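Setting Up Your First Counter Task in Ritmont Kitchen

Ritmont Kitchen is the add-on pack from Ronix that puts a single-arm robot into a simulated kitchen. You use it to try out pick-and-place work before you run anything on a real arm. The trial lasts 60 days and includes every room in the pack, so you can finish this tutorial without paying for anything.

We will start with a blank project and end with an arm that picks up a spoon from the counter and sets it down somewhere else. Plan on 90 minutes if you have never used the Ronix simulator. If you have, you can skip to Step 3.

What you need

A desktop or laptop with a separate graphics card. The pack will start on built-in graphics, but camera views update slowly and the gripper gets hard to control.

The base Ronix simulator, already installed and signed in.

20 GB of free disk space. The download is smaller than that, but it unpacks into a temporary folder first.

A mouse with a scroll wheel. You can do everything on a trackpad, though turning the view while holding a key is awkward.

Step 1: Install the pack

Open the simulator and go to Add-ons, then Browse. Type Ritmont in the search box and click Install. When it finishes, close the simulator completely and open it again. The rooms do not show up until you restart.

If you get a message saying the pack is already in use, another copy of the simulator is open in the background. Close it and try again.

Step 2: Make a project

Click New Project and pick Single Arm, Fixed Base. Give the project a short name with no spaces. The export tool in Step 7 has trouble with spaces, and renaming a project later breaks the links to saved runs.

Under Room, choose one of the corner layouts. These have less open space than the island layouts, and they load faster. Leave the lighting on Day for now.

Step 3: Place the arm

The arm loads in the middle of the room by default, floating a little above the floor. Open the Mount panel and choose Counter, Rear. The arm snaps to the back of the countertop.

Check that the base plate sits flat in the counter. Turn on Show Contacts and look for a green outline all the way around the plate. If part of the outline is yellow, raise the mount height by one click and let it settle again. A plate that is even slightly below the surface will make the arm shake when the simulation starts.
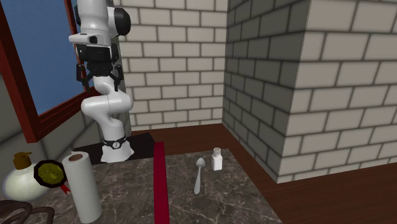 Next, set the rest pose. We keep the gripper pointing down, with the elbow raised well over the countertop. A low rest pose saves a little travel time on each run, but the arm is more likely to knock over tall objects on its way out. Move each joint with the sliders, then click Save as Rest.

Step 4: Choose your objects

Open the Objects panel. You can let the pack scatter items for you or place them by hand. For a first task, use a preset layout and change as little as possible.

Set the spoon as the target. Thin, flat objects are harder to pick up than blocky ones, so this is a fair test of how the gripper behaves. If you want something easier, use the salt shaker and come back to the spoon later.

Anything you do not mark as the target counts as an obstacle. The planner will try to go around it. You can turn this off for single items by clearing the Avoid box, and we suggest doing that for any cloth on the counter. Cloth is slow to simulate, and the planner leaves far too much room around it.

Step 5: Set the grasp

Select the spoon and click Add Grasp. A pair of fingers appears as a ghost outline. Drag it so the fingers close across the handle, close to the spoon's balance point. Grasps at the end of the handle usually slip.

Set the closing force to Low. The default is Medium, and it tends to push thin objects out of the fingers – you will see the spoon shoot across the counter. Set the approach to Vertical.

Step 6: Run it

Click in the room where you want the spoon to end up, then press Run. The first run is slow while the planner builds its map. After that, each run on our test machine took 19 seconds from rest pose to rest pose.

Watch the first few runs at half speed. These are the problems we saw most often:

The arm stops above the spoon and does nothing. The grasp is out of reach. Move the spoon toward the base or change the approach angle.

The fingers close on nothing. The grasp is too high. Lower it one click at a time.

The spoon lifts, then drops. Raise friction in the Gripper panel before you touch the force setting.

The arm takes a long way around. Something tall is in the path. Try a different drop point first.

Once you have a clean run, turn on Vary Positions and do 20 more. This moves the objects a little each time. A grasp that works every time in one spot may fail when the handle is turned.

Step 7: Save and export

Click Export Runs and choose a folder. You get joint positions, camera views and a short log for each run. The Furukawa file option is there for people with older controllers – most users can leave it off. The Jitomo option writes a single file and is the one we use in our other tutorials.

Exports made during the trial stay readable after it ends, but you cannot reopen the project without a license. If you want to keep a room layout, save it as a template before the trial runs out.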